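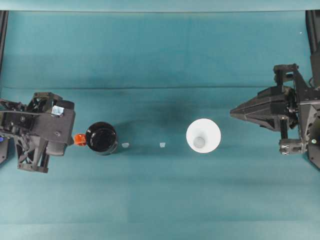

Roos Vandenberghe wrote to us that her cloth kept sliding on a polished table, and that small pieces went over the side with it. Tape the back corners before you start and check them again when you change cloths.

Tabletop Sets > Setting Up > Small Pieces
Last updated: 29/12/2022

4. Laying out the work surface

These steps apply to the Avley sorting set, with either the plain or the teal cloth.

4.1 Clear the table and wipe it down. Let it dry fully.

4.2 Spread the cloth over the whole work surface. A light fold line can stay. Flatten any ridge high enough to stop a small piece from rolling.

4.3 Stand the white cup right of center, wide end up. Leave open cloth between the cup and the black round container.

4.4 Put the pale, see-through pieces on the cloth between the two. They are easy to lose against white, so keep them out of the cup until they have been checked.

Note: If you use a desk lamp, move it until the shadows fall away from the pieces.

4.5 Bring the orange piece up to the black one. Work close to the cloth – a dropped piece travels a long way on a bare floor. Look at both from close range before going on.
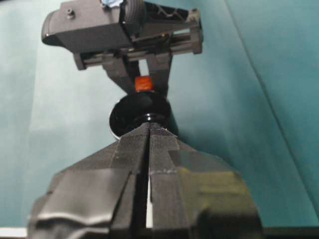 5. Clearing up

5.1 Pick up the loose pieces first, then the cup and the container.

5.2 Fold the cloth toward the middle and shake it out over a tray.

CAUTION: Small pieces are a choking hazard. Keep the set away from young children and pets.

Replacement cloths are part no. 559. Order from Goossens in Serkham and give the set number printed on your packing slip.

This site uses cookies to remember your language and region. Accept | Settings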